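Robot Learning Workshop, Handout 3: Giving demonstrations by hand and by remote control
Notes prepared by Mesfin Negussie
Reading time: 4 minutes

In the last handout we spoke about what a policy is. Now we come to the question where the examples come from. For most of you this will be the largest part of your project, and I ask you to plan more hours for it than you think is necessary. Last year the Gretov group collected for one afternoon, trained, and then had to collect everything again in the final week of term.

1. Two ways of showing

Kinesthetic teaching means that you hold the arm and move it through the task while the motors are compliant. You feel the weight and the joint limits directly in your hand, so the learning time for the person is short. The weak point is that your own body is often in the camera view, and later at test time it is missing. Some groups solve this by replaying the recorded joint positions with nobody near the arm and recording the camera only in the replay. This works well for rigid objects. For cloth and for liquids it does not.

Teleoperation means that you stand away from the robot, or sit at a simulator, and send commands with a controller. Your hands are then out of the picture, and what you see can be limited to what the robot sees. I recommend this limit strongly. If the operator looks over the top of the monitor and uses information which the policy will never receive, the demonstration contains decisions that cannot be learned from the recorded observations.

2. Our setup

We will use the Winum controller with the simulated kitchen in the first half of the course, and the real arm in the Pitcombe lab in the second half. The simulated kitchen has an island with stools at it, and a brick-patterned floor. Please do not think that the simulator is only a toy version. Approaching furniture from an oblique wrist view is difficult also there, and most students bump a stool in the first session.

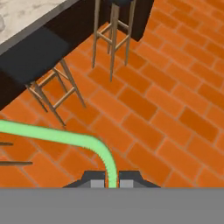

Commands are sent at 30 per second. When you let go of the trigger the arm stops, and the recording continues. Long pauses are therefore saved in the data, and a policy trained on them will learn to pause too – sometimes forever. If you need to think, end the episode and start a new one.

3. What makes a useful demonstration

Move at an even speed. Beginners go quickly through the free space and then make many small corrections near the object. Try to slow down earlier.

Open the gripper before you approach and not during the approach.

Choose one strategy for each object and stay with it. If you grasp the mug by the handle in half of the episodes and by the rim in the other half, a simple policy may average the two and grasp nothing. Larger models can represent both, but with our amount of data I would not depend on it.

Vary the starting position. Shahram Mazandarani will show in the tutorial how to randomise the base position in the config file. On the real arm you must do it yourself, and you should do it before every episode.

Include recoveries. If you miss the grasp, go back a little and try again in the same episode, then mark it as "recovered". The failed first attempt can be cut out when you clean the data, so that the robot learns the correction and is not taught the mistake.

4. How much data

For the drawer task, 93 good episodes were enough for the Nazari project in the simulator. The pouring task needed roughly 1000 and was still not reliable when the cup was near the border of the table. You should begin with a small set, train once, look at the failures, and collect new episodes where the policy is weak.

5. For the next meeting

Record a first set in the simulator, each person in the group as operator for some of the episodes. Write the operator's initials in the log, as we will compare the styles. Watch the recordings once at normal speed before you upload them and delete the episodes where the controller lost connection.

Bookings for the Pitcombe lab open in September. The emergency stop must be tested at the start of each booking, also when the group before you has just tested it. Questions about the controller software go to Shahram, questions about marking go to me.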